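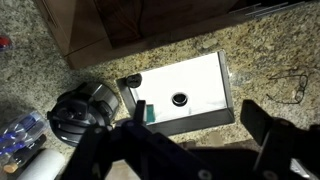
The wrist camera's view at the counter, with the small white basin between the fingers and a pair of glasses off to the right.

I love teaching a robot by hand. You take hold of the arm, you move it through the job, and it keeps the whole motion: the pauses, the little corrections, the moment you changed your mind. At Dronthorpe we spent most of June doing this on a granite counter, and I came away sure that more people should get a turn.

We also tried it the other way, with a pair of Joltico hand controllers from across the room. Remote control is great fun (it feels like a game for the first 14 tries, and then your thumbs start to complain!). You see only what the camera sees, and that makes you a fairer teacher, I think. If I can't find the rim of a basin past my own gripper finger, why should I expect the robot to?

But with your hands on the arm you feel weight and contact, and that goes straight into how you move. My hand-guided runs were slower and much smoother. Out of 165 demonstrations we kept 121, and the ones I threw out were nearly all from days when I was rushing with the controllers.

So my vote is for both, hands first. Give a newcomer 30 minutes on the arm before they touch a controller. And please leave the counter a bit messy! Speckled stone, pens in a bag, a paper roll or something like it lying at an angle: kitchens and workshops look like that, and I'd like our robots to learn in places that do too.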